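About Hokel Home Services

Hokel is a home repair and maintenance company. We look after the parts of a house that most owners would like to stop thinking about: gutters and downspouts, crawl spaces, attic insulation, water heaters, sump pumps, outdoor drains and the small electrical jobs that go with them. We work on single-family houses, duplexes and small apartment buildings of up to 4 units.

The company was started by Leonie Fröhlich, who had spent eleven years cleaning and rebuilding gutters for a roofing contractor. She kept meeting customers who needed a second trade on the same visit. A gutter would be overflowing, and the water would have run down behind the siding into a crawl space with no vapor barrier. The roofer could fix the gutter and then had to leave. Leonie took on a plumber and a carpenter, rented a shop on Ukach Road, and began taking jobs that covered the whole path of the water, from the roof edge to the street drain.

We are still at the same address. The shop has grown to 1695 square feet and holds our parts shelves, a bench area, the office, and parking for the vans out back. Customers are welcome to stop in. If you have a broken part and don't know what it is called, bring it along and somebody at the counter will try to match it.

What we do

Most of our work falls into seasonal visits and one-time repairs. A seasonal visit takes half a day in a typical house. We clear the gutters, check the downspout joints, flush the water heater, test the sump pump, look over the crawl space and replace worn door seals. You get a written list at the end with anything we think needs attention and a price for each item. You can have us do the work, do it yourself, or give the list to another contractor.

One-time repairs are quoted before we start. The diagnostic fee is $114 and comes off the bill if you go ahead with the repair. We don't charge extra for evening appointments, which run until 7:30 p.m. from June through the end of the fall gutter season.

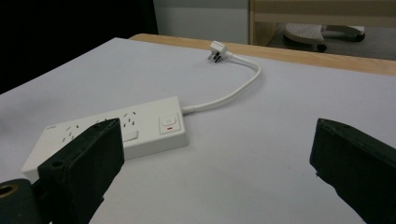 Our service area covers the city of Zein and the townships on the east side of the river. We sometimes go farther for existing customers, but please call first so we can tell you whether a travel charge applies.

We do not install new roofs, central air conditioning or solar panels. For those we can give you the names of companies we have worked alongside. We take no referral fee from them.

The Jolturano plan

Many of our customers are on a yearly maintenance plan, which we named Jolturano after the street where the first house on the plan stands. It costs $188 per visit, with two visits a year, and includes the gutter cleaning, the water heater flush and all filters. Plan members go to the front of the line when there is a storm. You can cancel at any time, and we will bill only for visits already made. The plan stays with the house if you sell it, as long as the new owner signs the one-page form.

How we work

Our technicians are employees. They are paid by the hour and receive no commission on parts or add-on sales. New hires ride with a senior technician for their first six months before they are given a van. Plumbing and electrical work is done by people who hold the license for it, and they will show it to you at the door if you ask.

We ask customers to clear three feet of space in front of the water heater and the crawl space hatch before we arrive. Dogs should be kept in another room. If there is a locked gate, leave the code with the office when you book.

Old metal gutters and empty water heater tanks go to the scrap yard. Anything still usable, such as downspout brackets and pump fittings, goes on the secondhand shelf by the counter, where it is sold at half the new price.

All repairs carry a one-year warranty on labor. Parts are covered by the manufacturer, and we handle the claim for you. If something we fixed stops working within the year, call the office and we will schedule a return visit within two working days.

Jobs with us

We usually hire in late winter, ahead of the spring rush. Experience in a building trade is helpful but not required. You will need a driver's license and must be comfortable on a ladder. Applications can be picked up at the counter, and Leonie reads all of them herself.

Contact: Hokel Home Services, Ukach Road, Zein | © Hokel Home Services. All rights reserved. | Back to top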